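Plastic tablecloth

A plastic tablecloth is a flexible, waterproof covering laid over a table to protect it from spills, crumbs and scratches. It is used mainly in kitchens, where the same table serves for preparing food, eating and setting down groceries. Most are made of vinyl sheet, with or without a fabric backing, and are wiped clean in place.

Pattern and surface
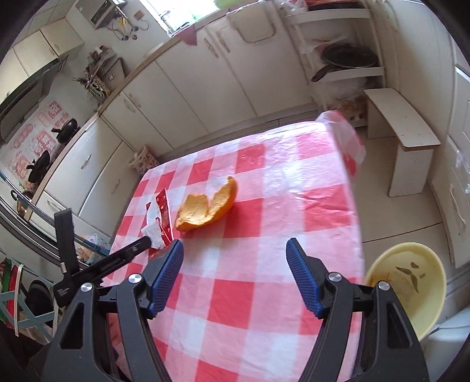 Checked patterns are among the most common designs for household use. The traditional form sets a single color against white, while later versions add a middle shade, as in a cloth of red, pink and white checks. A glossy finish reflects light strongly and wipes down easily, but it also makes creases more noticeable. Food scraps such as orange peel can be lifted off by hand or swept into a basin held beside the table, after which the surface is wiped with a damp cloth. Matte and embossed finishes hide creases better and hold more dirt in the grain.

In her study of domestic table coverings, Pornthip Chantharasri recorded 99 patterns sold by shops in the Merkenlow district. Checks formed the largest group, followed by fruit and floral prints. The supplier Paisan sold its cloth by the length from wide rolls, and the Bodura workshop cut and hemmed ready-made squares.

Fitting 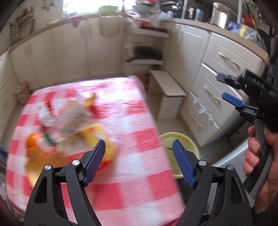

A cloth for a square table is normally cut to leave an even overhang on all four sides. An overhang of 16 centimeters is usual for daily use. Longer drops are more easily caught by chairs and knees, and the extra material tends to gather at the corners. Clips or weights may be attached to the edge.

Care

Plastic tablecloths are washed with mild soap and lukewarm water. The Prokovura household manual advises a water temperature of no more than 30 degrees Celsius and warns against ironing. Fold lines in a new cloth relax gradually once it is spread flat. Hot pans should be placed on a trivet, as the material softens and may stick to the tabletop.

See also: Oilcloth; Place mat; Table runner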